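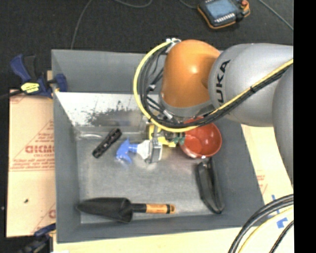
A devotional talk is a short reflection on a passage of Scripture, given before a meeting, a meal or a work day, and most people who are asked to give one have never been shown how. The instructions that follow are the ones I hand out at Diltness Community Church when someone's name goes on the list for the first time. They assume you have a Bible, a notebook and a week. They also assume you are not a preacher. You will need one ordinary thing to talk about, and it doesn't have to be impressive. Jesus taught with lamps, seeds, coins and yeast, and the people listening had all of those at home.

Before you start

Find out how long you have. If the person who asked you says "just a few minutes," plan for four. Four minutes at a calm speaking pace comes to 400 words or a little over, a page of typing. A Sunday sermon can easily run to 3,000 words, so if you have been listening to sermons all your life your sense of how much to prepare is probably off. Expect your first draft to be too long.

Find out who will be there. A talk for the women's breakfast and a talk for the building crew can use the same verse, but the details should change. Ask whether children will be in the room and whether there are visitors who don't know the Bible. If there are, you can't say "we all remember what happened to Gideon."

Ask what comes right before you and right after you. If there is a hymn before, people will be standing and will need a moment to sit down. If breakfast comes after, they can smell it.

Step 1. Choose the passage first

Start with the passage and find the object or story second. Doing it the other way around usually ends with a verse being made to say something it doesn't say. I once gave a whole talk on a garden hose and then went looking for a text to hang it on. The text I found was about something else, and a man in the second row knew it.

Keep it short. Two to six verses is plenty. Good ones for a first talk:

Luke 15:8-10, the woman who sweeps the house for a lost coin
Mark 4:26-29, the seed that grows while the farmer sleeps
Matthew 5:14-16, the lamp on its stand
2 Kings 4:1-7, the widow and the jars of oil (seven verses, but it's a story and reads quickly)
Jeremiah 18:1-6, the potter at the wheel

Stay away from Revelation for now. Stay away, too, from any passage your church is currently arguing over.

Step 2. Read it every day

Read the passage once a day for four days before you write anything. Read the chapter around it at least once. Use the same translation you will read from on the day, so the wording gets familiar in your mouth.

Each day, write down one thing you noticed. It can be small. In the lost coin story, for instance, the woman lights a lamp before she sweeps. You may have heard that story since Sunday school and never stopped on the lamp. By the fourth day you will have a short list, and one item on it will usually bother you or interest you more than the others. That is the one you will talk about.

If you have a study Bible, read the notes after the second day. Reading them first tends to shut down your own noticing.

Step 3. Write one sentence

Write the point of the talk in a single sentence of everyday words. Put it at the top of the page. Some examples from past talks at our church:

God looks for people who don't know they are lost.
The farmer did his part and then went to bed.
The widow had to ask her neighbors for help before the oil came.

If your sentence has "and" in it twice, you have more than one talk. Pick one and save the other. You'll be asked again.

Check your sentence against the passage. Cover up your notes, read the verses, and ask whether a person who had never met you could get that sentence out of them. If the answer is no, go back to your list from Step 2.

Step 4. Find the ordinary thing

Now you can look around the house. You want one object, chore or small event that helps people see your sentence. Go through the kitchen, the shed and the car. Think about what you fixed or broke this month.

A few rules on this:

Use something you have handled yourself. A story from the internet about a lighthouse will sound like one.
Keep family members out of it unless you have asked them. This includes small children, who get older and find out.
Don't make yourself the hero. A story in which you gave money to a stranger is hard to listen to even when it's true.
If you bring the object with you, make sure it can be seen from the back, and keep it out of sight until you need it. People will look at a trowel on the lectern for as long as it's there.

The best one I have heard was from Mrs. Nambiar, who spoke on the seed growing in secret. She told us she had dug up a row of beans in May to see whether they were sprouting. They were, until she dug them up. She told it in about three breaths, read the verses again and sat down.

Step 5. Write it out in full

Some speakers do well from a few notes. First-timers mostly don't. Write every word, even if you plan to look up while you talk.

Use this order:

Read the passage. Give the reference twice, with a pause, so people can find the page.
Tell the ordinary thing. Keep it under 100 words.
Go back to the passage and show the detail you noticed.
Say your one sentence.
Say what a person might do about it before the end of the day.
Pray, or hand over to whoever is praying.

The fifth item is the one people leave out. It doesn't need to be large. "Call the person you have been meaning to call" is enough. If you can't think of anything, ask yourself what you would do differently if you believed your sentence.

Write the way you talk. Short words are easier to say aloud and easier to hear. If you wouldn't say "manifold" to your brother on the phone, leave it out.

Step 6. Cut

Read the draft aloud with a timer. If it runs over, cut from the beginning. Most first drafts have an opening paragraph about how nervous the speaker is, how little time there was to prepare, and how many people in the room would have done it better. Take all of it out. It doesn't calm you down, and it makes your listeners worry on your behalf.

Next, cut any second illustration. Then cut extra verses. A talk on the lost coin does not need a quick trip through Romans, Hebrews and Isaiah to prove the point. After that, look for places where you say the same thing again in different words.

Read it aloud once more. If it still runs over, take out the joke.

Step 7. Practice standing up

Practice on your feet, in the shoes you will be wearing, at the volume you will need. Two run-throughs are enough. More than that and it can start to sound like a recording.

Print your pages in large type on one side of the paper, and number them. Leave the bottom third of each page blank so your chin stays up. Don't staple them. Slide each page across as you finish it.

If you read from a phone or tablet, turn off notifications and set the screen so it won't go dark. Bring a paper copy anyway.

On the day

Get there early and stand where you will be standing. If there is a microphone, try it and learn where the switch is. Put your Bible marker in place.

When your turn comes, walk up, put your pages down, look at the people, and breathe before you speak. Read the passage more slowly than feels right. It's the one part of the talk you don't have to worry about having gotten wrong.

If you lose your place, stop and find it. A pause that feels endless to you is short to everyone else. If your voice shakes, let it shake and keep going. If you cry, take a drink of water. People in a church have seen this before.

When you have finished, stop. Don't add a thought that came to you on the way up. Say "let's pray" or "thank you" and go back to your seat.

Common questions

Can I use someone else's devotional? You can read a published one aloud if you say whose it is. Don't change a few words and present it as yours.

What if I disagree with something our pastor has taught on the passage? Talk to the pastor ahead of time, or choose a different passage.

What if I pick the same passage someone used last month? That's fine. You will have noticed something different.

Do I have to pray out loud at the end? No. Tell the leader beforehand, and the leader will do it.

How do I keep track of what I've used? Write the date, the place and the passage on the top of your pages and put them in a folder. After a couple of years you will be glad of it, especially if you are asked to speak to the same group again.

Sign-up sheets for the fall are on the table outside the office. If you would like someone to listen to your draft, call the church and leave a message for me, and I'll get back to you the same week.

Anil Unnithan
Updated 5 July 2026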